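4.2 What the sorting work became
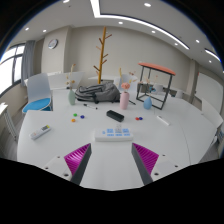
Malsha Gazi

November 21, 2022

Figure 3. The tabletop task at Gallow: small objects and vases on a white table, with the two-finger hand-held gripper at the near edge.

The case made to staff at Gallow was simple enough. Workers would spend part of each shift picking up ordinary items with a hand-held gripper, the recordings would be used to train an arm, and the arm would later take over the dull part of returns sorting. Management's slides called this "relief." We found little in our 30 interviews to support the word.

Part of the problem is the distance between the task and the job. The items in Figure 3 include a remote control, markers, small balls, a backpack and vases with flowers in them. Returns at Gallow come in torn bags, often with a part missing, and much of the skill lies in deciding whether a thing can be sold again. Nothing in the gripper task asks for that decision. A sorter with 11 years at the site told us she had been "promoted to a pair of tongs."

Pustden, which supplied the software, reported 1447 accepted recordings from the March trial. It did not report how many were rejected, and when we asked, we were told the figure was not kept. Workers kept it themselves. One shift's handwritten tally shows 129 rejected attempts, all of them repeated on the workers' own quota time. Toprak (see Section 3) reads this as a teething problem. I am less sure. The rule on repeats was still in force when our fieldwork ended, and supervisors at the Hundel site had copied it.

Pace changed too. Sorters used to talk across the table while they worked. The gripper task is done alone, at a set speed, and several people described going home with a stiff wrist and nothing to say about their day. No hours were cut, a fact the company repeats often. Two sorters who left were not replaced.

We use cookies to improve your reading experience. Accept / Manage settings

Whether the arm will ever sort returns is a separate question, taken up in Section 5.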